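Gripper trouble, again

Sunday, 3 runs in and the left pad quit closing all the way. No error, no beep. Log just says 2045 and then nothing. Swapped the cable, same thing. Iddrisu Osei thinks it's the Forkex driver board - I think it's the firmware, but what do I know. Lost up to 131 grasps becuase I didn't check the log sooner. 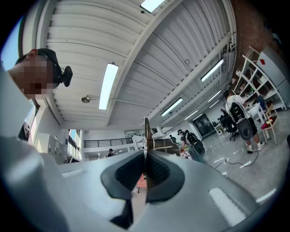

What I'm trying next

Roll back to build 3310. Keep fingers away from the pads untill the power is off - I got pinched once already.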